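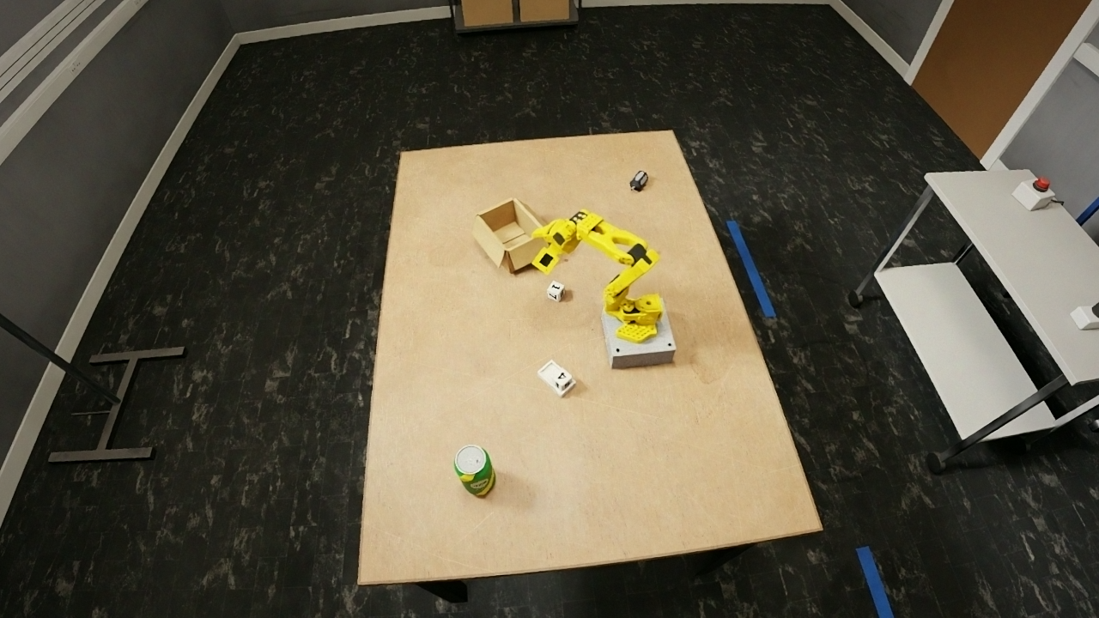
Where Does the Rain Go? My Report on the Nalthorpe Storm Drains

July 11, 2021

I picked storm drains for my summer project because our street floods every single time it rains hard, and I was tired of wading to the bus stop. My first idea was to fix it (ha!), but my teacher talked me down to finding out where the water goes and writing that up instead.

So, the basics. Nalthorpe has two kinds of pipes. One takes the stuff from sinks and toilets to the treatment plant, and the other takes rain from the street straight to Joson Creek with no cleaning at all. I did not know that before April! Everything that's lying on the road goes along for the ride: leaves, oil, cigarette butts, that sort of thing.

The town's drain map lists 3376 street inlets. I obviously couldn't visit all of those, so I chose 60 near my house, between Ichikawa Avenue and the creek, and walked to every one with a clipboard. I gave each a score from zero (clear) to four (you can't even see the grate). My handwriting got pretty bad after the first afternoon, so a few scores had to be done over.

Results! The clogged ones were mostly on the blocks with big old maples, and the worst was at the bottom of the hill by the Allutska bakery, where three streets drain to one corner. I gave that one a four and would have gone higher if my scale let me. The inlets on the newer streets were nearly all zeros and ones. The trees there are still skinny, so I can't say if the drains are better or if there's just less to fall in them.

I also tried a little test in our driveway. I poured 500 milliliters of water on a square of blacktop and the same on a square of lawn, and timed how long each took to stop running. The blacktop sent nearly all of it into the gutter. The lawn kept its share, but my mom had watered the day before, so I'd like to repeat it on dry ground.

Things I would change: score each inlet twice, once before a storm and once after, and bring a second person to watch for cars. I also want to measure how steep the hill is, and I still need to figure out how to do that with a level and a tape measure.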